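Mavau 円と直線の定義・性質文データ

概要

Mavau は、円と直線に関する定義文と性質文を日本語で収録したテキストデータである。対象範囲は、半径・弦・弧・接線といった基本用語から、円周角の定理、接弦定理、方べきの定理までとする。収録数は 2,000 件。1 件は 1 つの定義または 1 つの性質に対応し、証明は含まない。

元の文は教材プロジェクト Gradura の用語集原稿から抽出し、表記を統一したうえで重複を除いた。三角比、座標平面上の円の方程式、空間図形は対象外である。

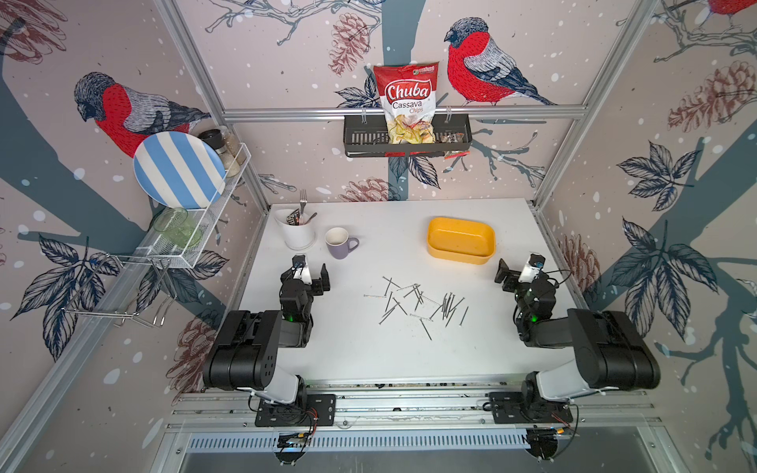

作業台の中央に散らばる釘と、左右から向き合う2本のアーム

ファイル構成

statements.tsv　本体。UTF-8、タブ区切り、1 行目は見出し行
terms.tsv　用語とよみがなの対応表
relations.tsv　性質どうしの依存関係
figures/　625 件の文に対応する SVG 図版
CHANGES.txt　変更履歴

図版のファイル名は statements.tsv の id と一致する。図版のない文では has_figure が 0 になる。

列の定義

id　文の識別子。欠番あり
kind　def(定義)または prop(性質)
topic　単元コード。15 種類
text　本文
premise　前提条件。なければ空欄
has_figure　0 または 1
level　1 から 3 の整数。1 は中学校、2 は高等学校、3 は発展

premise に複数の条件がある場合は全角セミコロンで区切る。順序に意味はない。

レコードの例

kind が def のもの
円周上の異なる 2 点を結ぶ線分を、その円の弦という。

kind が prop のもの
円の接線は、接点を通る半径に垂直である。

premise を伴うもの
前提:2 本の弦 AB、CD が円の内部の点 P で交わる
本文:PA・PB = PC・PD が成り立つ。

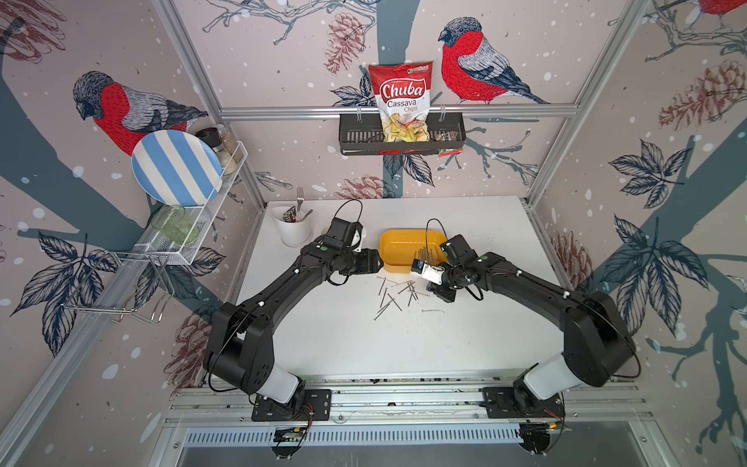
表記の規則

点は半角の英大文字、角は「∠APB」の形で書く。弧は「弧 AB」とし、上付きの弧記号は使わない。弧 AB が優弧と劣弧のどちらを指すかは、区別が必要な文に限って premise に書く。指定がなければ劣弧とみなす。半円の場合は必ず premise に「AB は直径」と記載する。

「円」は円周を指し、内部を含む図形を指すときは「円板」とした。原稿では両者が混在していたため、面積に関する文では原稿と語が異なることがある。

角度は度数法で統一し、弧度法による文は level 3 にのみ現れる。
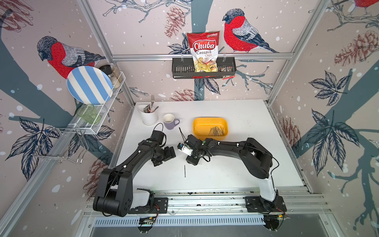 この場合も本文中で「ラジアン」の語は省略せず、π を含む値の後ろに付ける。度数法と弧度法を 1 つの文の中で併用したレコードはない。

依存関係

relations.tsv は from と to の 2 列からなり、from の性質を導くときに to の定義または性質を用いることを示す。たとえば接弦定理の行は、円周角の定理と、接線と半径が垂直であることの 2 つを参照する。循環する参照は Itano で検査して除去した。Itano は有向グラフの閉路を列挙する小さなスクリプト群で、本リポジトリには含まれない。

同じ性質に複数の導き方がある場合、収録するのは 1 通りだけである。選択の基準は、参照先の level の最大値が小さいこととした。値が等しいときは参照先の件数が少ないほうを採用している。したがって、relations.tsv を導出方法の網羅的な一覧として使うことはできない。

分割

学習用と評価用の分割は固定していない。無作為に分けると、ある定理とその逆が別々の側に入ることがある。これを避ける場合は topic 単位で分けるか、付属の Fraser 形式の組情報を使用する。組情報は relations.tsv の末尾に、from が「F:」で始まる行として入っている。

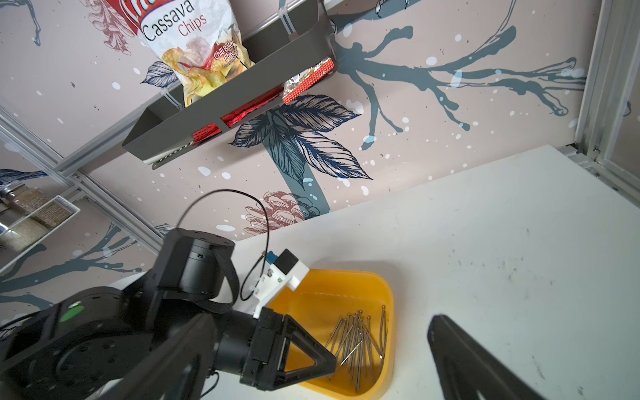 組情報の行は依存関係を表さないので、グラフを構築する前に読み飛ばすこと。逆が成り立たない性質には組情報がない。条件の強さが異なるために正確な逆と呼べないもの(四角形が円に内接する条件の一部など)も組にしていない。

既知の問題

67 件で premise が不足している。大半は、円外の点から引いた 2 本の直線について、接線か割線かの指定を欠くものである。該当する id は CHANGES.txt の末尾に記載した。本文は次版まで変更しない。

topic の件数には偏りがある。円周角の単元が最も多く、2 円の位置関係が最も少ない。共通接線の文では、内接と外接の場合分けを 1 文にまとめたものと、別の文に分けたものが混在している。

figures/ の図版は縮尺を保証しない。図から長さや角度を測定して本文の値と照合する用途には適さない。

更新

次版は 11 月に公開する予定である。id の付け替えは行わず、削除したレコードの id も再利用しない。誤りの報告には id と該当箇所を添え、図版の誤りの場合は SVG の要素名も記載すること。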